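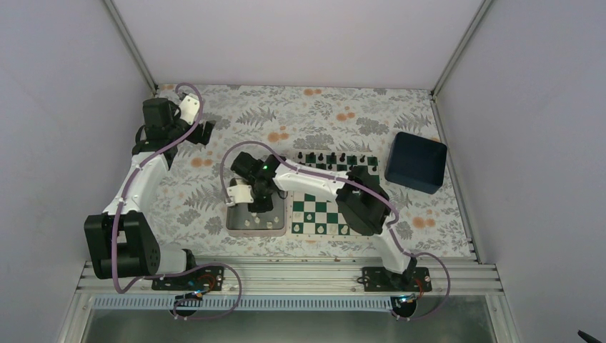
The vertical repeat printed on a fabric label is a nominal figure, and if you are making anything from more than one width it should be measured before you work out how much to buy. The repeat is the distance from any point in the design to the next identical point, taken parallel to the selvedge. On a stripe or a small check it hardly matters. On a large bold motif it governs the whole job, and an error shows from the other side of the room. Most prints sit between the two. The cloth on the table, with its grey fern fronds on a paler grey and little clusters of orange blossom, is a good case for learning to find a repeat, because the fronds are close enough in tone to the background that the eye slides off them. Ignore the leaves in a print of that sort and work from the strongest colour, so the orange. Pick one cluster and follow the cloth up until you meet its twin, then check the neighbours on both sides to be sure it is a twin and not a cousin. Designers reuse a flower at different angles to hide the repeat, and a near match will catch you out.

I have been making a pair of lined curtains for the back bedroom, and the sums went wrong in a way that I think is worth writing down. My previous post on heading tape covered the top edge. I will stick to cutting here.

The starting figures were simple. Finished drop, measured from the underside of the track gliders to just clear of the sill board: 230 cm. Heading allowance 10 cm. Bottom hem, double turned, 16 cm. Cut length is therefore 256 cm. The window needs two widths per curtain, so four cut lengths in all.

The fabric was a Paju print, ordered by phone from the shop in Bronthorpe, with a stated vertical repeat of 64 cm. Divide 256 by 64 and you get exactly four. I was pleased with that, and I should have been suspicious of it. An exact division has no tolerance at all. If the true repeat is a shade longer than stated, you have a small strip of waste on each length and nothing else happens. If it is a shade shorter, four repeats no longer cover the cut length and you have to go to the fifth.

When the roll arrived I laid it out on the landing and measured the repeat. It was 63.5 cm. Four of those make 254 cm, which is 2 cm less than I needed. Five make 317.5 cm. Each length would then carry 61.5 cm of waste between it and the next one.

For anyone who wants the arithmetic set out:

As planned: four lengths at 256 cm, total 1,024 cm.
At the true repeat, with nothing else changed: three intervals of 317.5 cm plus a last length of 256 cm, total 1,208.5 cm.
With the cut length reduced to 254 cm: four lengths at 254 cm, total 1,016 cm.

The last length does not need its waste, a detail that many of the online calculators get wrong. They round every length up to whole repeats and multiply. On a big repeat that can sell you more than half a metre you have no use for. I suspect it is left in as a safety margin, but I would sooner add my own margin where I can see it.

I took the third option and removed the 2 cm from the hem, so a 14 cm allowance in place of 16. A double hem of 7 cm is a little light for a curtain of that length but perfectly acceptable with weights in the corners. Taking it from the heading would have been a mistake, as the tape needs the full turn behind it or the hooks pull through to the front.

Measuring the repeat properly

A single repeat is a poor thing to measure. The reading error at each end is a couple of millimetres if you are careful, and you will be multiplying it. Measure over as many repeats as you can lay flat and divide. I use a steel tape, since the cloth ones stretch with age (mine from school was out by nearly a centimetre over its length when I finally checked it against the steel).

The order I follow:

Unroll the fabric fully and leave it flat overnight. Cloth is wound under tension and relaxes when it comes off the tube. How much depends on the weave, and I have had some that did not move at all.

Mark one point of the design with a pin near the selvedge, but not on it. Selvedges are often woven tighter than the body and will give a short reading.

Find the same point several repeats further on and pin it. Measure pin to pin with the tape parallel to the selvedge. Divide.

Do it again on the other side of the cloth. If the two sides disagree, the print is off grain and you have a separate problem.

Off grain printing

A print is on grain when a line drawn across the design at right angles to the selvedge also follows a weft thread. Some are not. The cloth goes through the printer slightly skewed, and the pattern climbs or falls as it crosses the width. A small drift of around 5 mm can be ignored on curtains. Much more than this and you must choose between cutting to the thread, in which case the pattern slopes along the hem, and cutting to the print, in which case the curtain may hang with a twist.

For short curtains I cut to the print. The eye reads the pattern against the sill and will pick up a slope at once. For full-length curtains I would send the fabric back. Note that almost no supplier will take it once it has been cut, so check first. Bronthorpe will, according to their terms, accept a return on a skewed print if the roll is intact, though I have not had to test them on it.

Half-drop repeats

Everything so far assumes a straight match, where the design meets itself at the same height on both selvedges. In a half-drop the right-hand edge meets the left-hand edge of the next width half a repeat further down. It is done to break up the horizontal bands that a straight repeat tends to produce.

The consequence for cutting is that alternate lengths start half a repeat lower in the design. The interval from the start of the first to the start of the second has to be a whole number of repeats plus a half. From the second to the third, the same again. Sometimes this works in your favour. If your cut length is just under two and a half repeats, a half-drop fabric wastes next to nothing where a straight match would waste half a repeat every time. If it is just over, you lose nearly a whole one.

Labels do not always say which kind you have. To check, fold the cloth lengthways so that the two selvedges meet, face side up on the top one, and see whether the design runs across the join. If it does not, slide one edge until it does and measure how far you slid it. Olesia Tkachenko, who taught the evening class I took at Borstead, had us do this with wallpaper offcuts before she would let anyone near cloth, and I still find paper the easier thing to think with. Draw two strips, cut them out and move them about.

Joining the widths

With the lengths cut, press the seam allowance under on one width, lay it over the other with the pattern aligned, and pin at right angles to the fold. Ladder stitch from the front by hand, taking long stitches. Then open it out with right sides together and machine along the fold line. The ladder stitching keeps the match while the machine's feed dogs try to push the layers out of step. I have tried it with pins alone and lost the match by the bottom of the seam, and a walking foot improved it without curing it.

Start matching at whatever height people look at. For a bedroom curtain I take the middle of the drop and work outwards in both directions, so that any error left in the cloth ends up shared between the heading, where the gathers hide it, and the hem.

Where the motif falls

The convention is to finish a complete motif at the hem and let the heading cut through wherever it must. The reasoning is that gathers break up the top edge anyway. It is a sound rule for long curtains. With sill-length curtains that sit behind a desk or a bed, the hem is out of sight and I would reverse it. Either way, decide before making the first cut, and add up to one extra repeat to the order if you want a free choice. I did not, so mine start where the roll started, give or take the raw end.

Lining

The lining is a plain Erkton sateen in ivory and needs no matching. Its cut length is shorter than the face fabric, with its own narrower hem, and it should finish a little above the curtain hem so that it never shows from the front. I washed a test square of each before cutting, and the lining shrank slightly more than the print. I have therefore left the lining hem loose for now. The curtains will hang until November, when the heating has been on for a few weeks, and I will sew it down once both layers have settled.

The side hems are pinned and half stitched. I still have to buy the weights.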